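4. Collecting your sample

The Plokness home ancestry kit needs over 200 loose skin cells from the inside of your cheek. You have plenty, and you won't miss them.

Before you start

Don't eat, drink, smoke, chew gum or kiss anyone for 30 minutes. The lab at Jinholm can tell when you have had a coffee, and it will send you a new kit with a letter that is polite in a way you will remember.

Wash your hands and dry them on something clean. A tea towel the dog has slept on does not qualify.

Steps

1. Open the foil pouch at the notch. Scissors are fine. Teeth are not, for reasons that should be clear by now.

2. Take out one swab by the handle. Do not touch the tip, blow on it or show it to a curious relative.

3. Rub the tip firmly against the inside of your left cheek while you count slowly to 30. Your face will look ridiculous. This is normal.

4. Put the swab into tube A, tip first, and snap the handle at the scored line. It makes an alarming crack.

5. Repeat with the second swab on your right cheek and put it into tube B. You should now have 2 sealed tubes and a slightly dry mouth.

6. Stick a barcode label on each tube, lengthwise. A label wrapped around like a scarf can't be scanned, and Issa Fakhoury in sample intake will have to type the number by hand. He has asked us to mention this.

CAUTION: The blue liquid in the tubes is a preservative. Don't drink it. If it gets on your skin, rinse with water. If it gets on the couch, we are sorry about the couch.

Note: If two people in your home are testing, finish one kit completely before opening the other. Our support desk once spent most of September explaining to a father and son why each appeared to be the other.

7. Leave the sealed tubes upright at room temperature until you post them. A shelf or the top of a dresser will do. Keep them off the windowsill and out of the freezer.
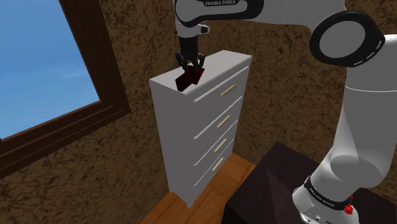
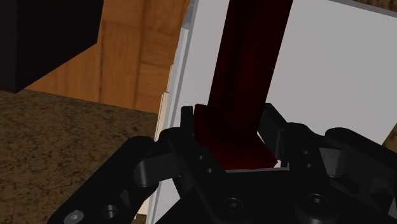
5. Choosing what happens to your DNA

Fill in the consent card before you seal the box. If you leave it blank, we treat every answer as no, including the ones you might have liked.

Storage: Tick "Destroy" and your sample is destroyed once your results are ready. Tick "Keep" and it is stored for 730 days, then destroyed anyway.

Relative matching: Tick "Yes" only if you are ready to hear from cousins. Some of them will have opinions about your grandfather.

To change your mind later, sign in and open Privacy, then My Sample. You can also write to Raghda Sayegh, Privacy Office, Plokness, Jinholm. Include your kit number, but please, no hair.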